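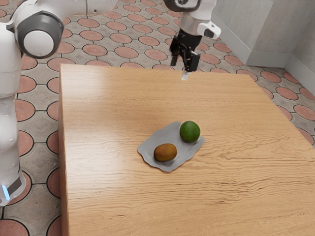 Miloslav Polák responde que el equipo no debería pasar a la mesa real hasta que el simulador dé resultados estables, y pide que conste en acta. El resto del club está de acuerdo.

Club de Robótica Tunardale. Acta de la reunión del 2021-04-09

1. Tarea de la fruta. El ejercicio sigue siendo el mismo: coger el kiwi y la lima del plato gris y dejarlos sobre la mesa. Llevamos 473 intentos guardados en simulación. El grupo Hájek revisará los fallos de agarre del kiwi —la lima da menos problemas— y pasará la lista al grupo Pustton.

2. Posición inicial. Se acuerda empezar con la pinza al fondo de la mesa y abierta. Cada grupo podrá hacer hasta 100 intentos por sesión.

3. Concurso Okumex. La inscripción se cierra en junio. Se presentarán dos equipos. Falta decidir quién redacta la memoria.

4. Ruegos y preguntas. Se pide que no se cambie la textura del suelo sin avisar, porque las series dejan de ser comparables. Se aprueba.

Sin más asuntos, se levanta la sesión.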